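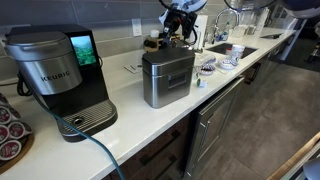 Mobile Health Software Group, Emwood Clinic

Friday, August 23, 2024

Build 656 of the Stundum glucose log went to the test phones at the Ronance office before lunch. Sync with the meter now completes on both platforms. The Android client still drops the Bluetooth link when the screen locks during a transfer, and the retry does not start until the app is reopened. Logged as high.

Ran the import test with 980 stored readings. All arrived, but 2 carried the wrong time zone. Both were taken on the night of the clock change, so the fault is in the offset table and not in the parser. I had the same suspicion in February and did not follow it up.

The low-reading alert was tested with the phone in silent mode. It sounds on iOS only if the critical alerts permission was granted at setup. The setup screen does not ask for it clearly. Rewrote the text twice and kept the shorter one.

Coffee at three, then the call with Fitzgerald about the export format. They want one PDF per visit. We send CSV. Agreed to supply both until their portal can read the second. 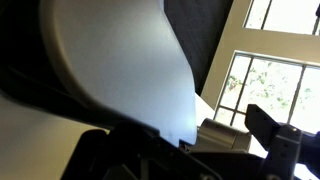 Left for Monday

Raise the upload limit from 300 readings per request and rerun the import. Correct the offset table. Ask Ronance for the battery figures from the older phones, as the background scan interval can't be set without them.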